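关于我们

Parus 餐饮服务培训学校
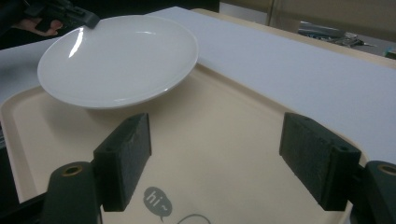 Parus 是一所面向成年学员的职业培训学校,主要教授餐厅服务、宴会摆台、后厨洗涤与仓储管理。学校由 Benjamín Palma 和 Joaquín Cáceres 共同创办,两人此前都在酒店宴会部工作多年,一个管前厅,一个管后厨物资。学校目前有 2 个校区,老校区在城南旧纺织厂的办公楼里,新校区在地铁终点站旁边,步行可到。

我们不教烹饪。经常有人打电话来问厨师班,所以先在这里说明。想学烹饪的朋友,可以向当地的烹饪学校咨询,我们的前台也会提供几所学校的联系方式。

学校的由来

Benjamín Palma 早年在一家中型酒店做宴会领班。旺季的时候,酒店每晚要从外面叫临时工,来的人大多没有受过训练,端盘、换碟、倒水都要现教。领班一边开餐一边教人,教完这一批,下次来的又是另一批。他把要教的内容写成了一份十几页的手册,在休息室里给新来的人讲半个小时再上岗。后来别的酒店也来借这份手册,再后来有人请他过去讲课。

Joaquín Cáceres 当时在同一家酒店管餐具库房。餐具的领用、清点、报损都归他管。他做过一年的破损记录,发现大部分破损出现在收台和洗涤之间的那段路上,正式开餐时反而不多。收台的人把大小不同的盘子叠在一起,推车过门槛时没有放慢,洗碗间的台面又太满,没有地方放。他把这些情况整理出来交给了饭店,收台的流程随后做了调整。这套流程现在是我们收台课的基础内容。

两人后来一起离开酒店,租了一间带小厨房的教室开班。第一期只有晚班,学员多数白天有工作。教室的桌子是从一家停业的餐馆买来的,高度不一致,摆台练习时要在桌脚下垫木片。这批桌子有几张至今还在老校区使用。

课程设置

餐厅服务基础班,为期六周,分白班和晚班。内容包括迎宾、领位、点单、上菜顺序、托盘使用、换碟、酒水服务、结账和投诉处理。托盘课从空盘开始练,之后放水杯,再放装了水的杯子。多数学员在第三周可以独立完成一张四人桌的服务。

宴会摆台班,为期三周,适合已经有工作经验的学员。内容包括中式圆桌摆台、西式长桌摆台、自助餐台布置、桌布的铺设与折叠,以及多桌同步上菜。这门课需要两人一组,报名时如果没有搭档,由学校安排。

后厨洗涤与餐具管理班,为期四周。内容包括餐具分类、预洗、机洗和手洗的操作、晾干与擦拭、破损检查、入库码放和盘点。很多人觉得洗碗不需要学,但用人单位对这个班的需求一直很稳定。学员结业后有不少人做到了管事部主管。

仓储与采购入门班,为期四周,由 Joaquín Cáceres 主讲。内容包括库房分区、先进先出、领用单据、餐具和布草的损耗计算、供应商比价。这门课有一定的计算量,需要会使用电子表格。不会使用的学员可以先参加开课前的两次辅导,不另外收费。

企业内训。我们可以到酒店、餐馆和单位食堂上课,内容根据对方的情况调整。内训至少需要提前三周预约。我们会先派一位老师到现场看一次,了解动线、人员分工和现有的餐具种类,再确定课程。

教材

学校使用自编教材,名称为《Bonsu 服务手册》。Bonsu 是两位创办人当年给那份十几页的手册起的名字,一直沿用。手册现在分为前厅和后厨两册,每两年修订一次。最近一次修订增加了过敏原询问和外卖打包的章节,删去了手写点单的大部分内容,只保留了停电或系统故障时的应急做法。

手册只发给在读学员,不对外销售。企业内训的客户可以按参训人数领取。往届学员如果需要新版,可以带旧版到前台更换。

场地与设备

老校区有三间教室和一间模拟餐厅。模拟餐厅按小型酒店餐厅的格局布置,有迎宾台、备餐柜和通往洗碗间的双向门。双向门练习是每个班都有的内容,进出各走一边,开口提醒,不用脚踢门。

新校区有两间教室、一间宴会练习厅和一间洗涤教室。宴会练习厅可以同时摆开十二张圆桌,不上课时也租给附近的公司作会议使用,租金用来补贴晚班的学费。两个校区之间有公交直达,学员可以在任一校区补课,但需要提前在前台登记。

学校库房现有练习用餐具 3,000 件,由仓储班的学员在老师带领下盘点,每期结束时盘一次。练习中打碎餐具不需要赔偿,但要按照手册的要求填写报损单。我们希望学员在学校里就养成填单的习惯。

合作单位

Gasico 是我们合作时间最长的单位,经营团体餐和会议餐。每期服务基础班的学员都有机会到 Gasico 的会议餐现场实习两天,由对方的领班带队,学校老师跟场。实习期间对方按小时支付补贴,并提供工作餐。

Aretia 是一家布草洗涤公司,为学校提供桌布和口布的清洗,也接待洗涤班的学员参观。参观安排在课程的第三周,需要穿包住脚面的鞋子,长头发要扎起来。

除此之外,我们与本地的一些餐馆和社区食堂保持联系,招聘信息贴在两个校区的公告栏上,每周更新。学校不收取介绍费,也不向用人单位收费。信息由用人单位提供,工资、班次和合同条款请学员自己问清楚后再决定,有看不懂的地方可以拿来问老师。

教师

学校现有专职教师七名,兼职教师四名。专职教师都有五年以上的餐饮一线工作经历。兼职教师仍在酒店或餐馆上班,主要教晚班。我们要求专职教师每年回到一线工作至少两周,可以去合作单位,也可以自己联系。这项规定开始时有老师不太愿意,执行几年后大家都习惯了,回来后通常会在教研会上讲一讲行业里的变化,比如扫码点单之后服务员怎么分区,小份菜多了之后换碟的次数怎么安排。

Benjamín Palma 现任校长,仍然教宴会摆台班的第一堂课。Joaquín Cáceres 负责教务和库房,教仓储班和收台课。

学员情况

到目前为止,从各班结业的学员共有近 1,000 人。上一年度结业 359 人,其中晚班人数略多于白班。学员的年龄从十八岁到六十多岁不等,有刚毕业的年轻人,有从工厂转行的,也有自己开小饭馆、想把店里的服务理顺的。夫妻一起来报名的也有,我们一般建议两人分在不同的小组练习。

学校对学历没有要求,能够用中文阅读和书写即可。身体方面,服务班和宴会班需要较长时间站立和行走,洗涤班需要接触热水和清洁剂。有腰部、膝盖或皮肤方面问题的学员,请在报名时告诉我们,可以调整练习的强度,或者换到更合适的班。

考核与证书

每个班结束时有一次实操考核和一次笔试。实操由两位老师同时打分,其中一位不是该班的任课老师。没有通过的学员可以免费补考一次,补考前可以跟下一期的班复习。两项都通过后发给学校的结业证书。结业证书是学校出具的学习证明,不是国家职业资格证书,请报名前了解清楚。

餐饮从业人员所需的健康证明由学员自行办理。参加实习前必须提交,复印件和原件都要带。

收费与退费

各班学费以报名时前台公示的价格为准,教材费包含在学费内,工作服需要另外购买,也可以自备白衬衫和黑色长裤。学费可以分两次缴纳,开课时交一半,课程过半时交另一半。

开课前提出退费的,全额退还。开课后第一周内提出的,扣除已上课时的费用。第一周之后一般不退费,但可以保留学位,在一年之内转入后面的班。生病或家中有急事的,请与教务处联系,按具体情况处理。

开班时间

服务基础班每两个月开一期。宴会摆台班在春季和秋季开班,五月有一期周期较短的强化班,只收往届学员。洗涤班和仓储班满十人开班,报名后由教务处电话通知开课日期。

白班上课时间为上午九点至十二点,晚班为晚上六点半至九点。晚班学员可以提前半小时到校,在茶水间吃饭,茶水间有微波炉和热水。请不要把饭带进模拟餐厅。

参观与咨询

报名前欢迎到校试听一节课。试听不收费,也不需要先留押金,打电话或到前台登记姓名即可。试听的学员坐在教室后排,练习环节可以参加。

前台工作时间为上午八点半至晚上八点。老校区门口施工期间请从东侧楼梯上二楼,电梯可以照常使用。自行车和电动车停在院内车棚,院内不能停汽车。

本页内容更新于 2022年1月2日。课程和时间如有变动,以校区公告栏的通知为准。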